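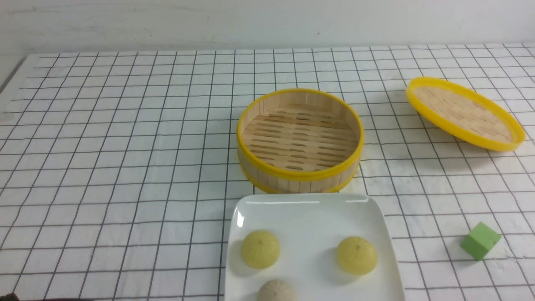

Do you need a pricey camera for the wrist of a homemade robot arm?

Any small USB camera with a fixed wide lens will do the job, as long as you can bolt it down so it never shifts. Mine came out of a drawer at the Sellach workshop, and the bracket cost me more evenings than the camera cost dollars.

Getting a wrist camera to play nicely with your gripper

I've put this camera on, taken it off and put it back on more often than I'd like to admit, so these are the steps as I do them now. You'll want a hex key set, a few zip ties, some 300 grit sandpaper and a pot of tea (the tea is for step 3, which is slow!).

Step 1. Mount the bracket

Power the arm off first. Bolt the bracket to the wrist and only snug the screws for now, you'll be nudging it again in a minute. If it rocks, take it off and sand the back flat. I skipped that once and Nneka Omoregie, who shares my bench, watched me chase a wobbly picture all evening before she reached over and wiggled the bracket with one finger. Thanks, Nneka.

Step 2. Route the cable

Turn the wrist by hand through 90 degrees both ways and see where the cable wants to go. Leave enough slack for the whole turn plus a bit. Zip tie it to the forearm, never to anything on the wrist that rotates against it. And keep an eye on the live view while you do this, a loop of cable hanging down over your work hides more than you'd think.

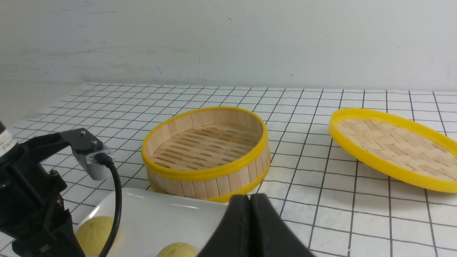 Step 3. Aim it

Open the gripper all the way and look at the live view. You want both fingertips along the bottom and as much of the world as you can get above them. My lens ended up 63 mm back from the wrist plate, but yours will depend on your fingers, so go by the view. Then tighten the screws a little at a time, swapping from one to the other, and check again at the end. It always creeps.

Step 4. Find a grid and check for tilt

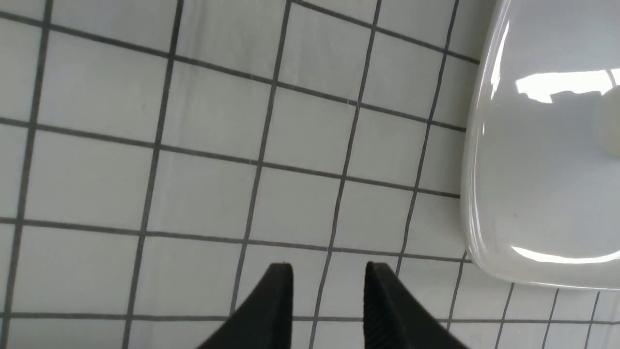 Camera tilt is the thing that used to drive me up the wall, and I wasted ages trying to measure it with a phone app before Eetu Kemppainen told me to just point the arm at something with straight lines on it. Floor tile is perfect for that! Park the open gripper over it and see how the grout runs compared with the line between your fingertips. Mine runs gently downhill to the right, so there's still some tilt between the camera and the floor, and you have to work out how much of that is the arm and how much is the bracket. Roll the wrist a touch and look again. If the tips look level in the view but the lines don't, leave the bracket alone and fix the wrist angle.

Step 5. Save your numbers

Write the wrist angle and the camera settings on a piece of tape and stick it on the base. I also keep a copy in the config file, with a comment saying which bracket was on at the time. Next time you swap fingers, go back to step 3.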